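Gelbe Jeans färbt ab -- wie bekomme ich die Farbe fest?

Frage
Hallo zusammen, ich hab mir im Juli bei Vilari eine knallgelbe Jeans gekauft (35 Euro, reduziert von 100, ich konnte nicht widerstehen) und nach dem ersten Waschen war mein weißes Shirt vanillegelb. Dabei hab ich nur bei 30 Grad gewaschen, mit Colorwaschmittel! Jetzt trau ich mich nicht mehr, dazu einen schwarzen Ledergürtel oder helle Oberteile zu tragen.

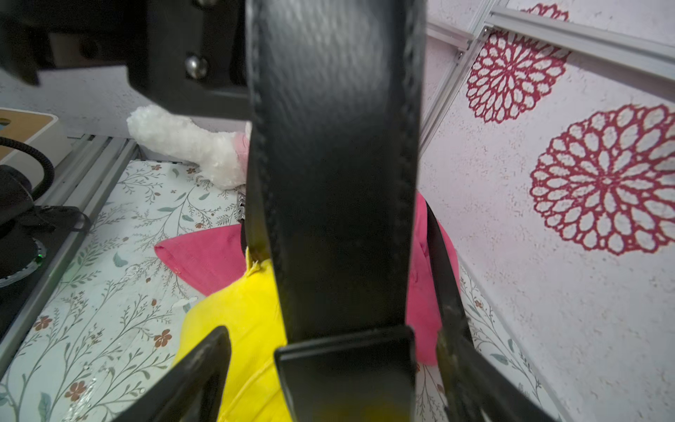
Meine Oma schwört auf Essig, meine Schwester auf Salz, und im Laden hieß es nur "einfach separat waschen". Ja danke. Hat das mit dem Essig bei euch mal geklappt? Und ist das Shirt noch zu retten?

3 Antworten

Antwort 1
essig rein und gut, mach ich seit jahren so

Antwort 2
Also Essig und Salz kannst du dir bei fertig gefärbten Sachen sparen, das hab ich alles durch. Was bei mir geholfen hat: auf links drehen, kalt einweichen, Wasser wegkippen und so oft wiederholen, bis es klar bleibt. Bei meiner senfgelben hat das vier Runden gebraucht -- nervig, aber danach war Ruhe. Wenn es dann immer noch färbt, gibt es Farbfixierer in der Drogerie, ich hatte den von Plonik. Vorher unbedingt an einer Naht innen testen!

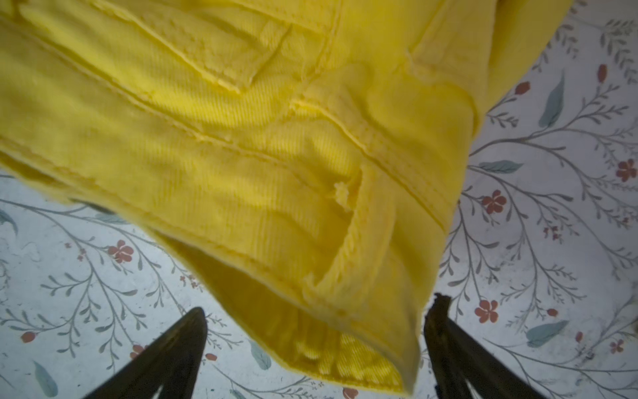

Gelber Jeansstoff mit Nähten
Beim Shirt: nicht in den Trockner und nicht bügeln, solange der Fleck drin ist. Reine weiße Baumwolle kannst du mit Sauerstoffbleiche einweichen, am besten über Nacht.

Antwort 3
Farbfangtücher! Ich nehm immer gleich zwei. Gegen das Abreiben am Sofa helfen die aber nicht, da hab ich auch noch keine Lösung.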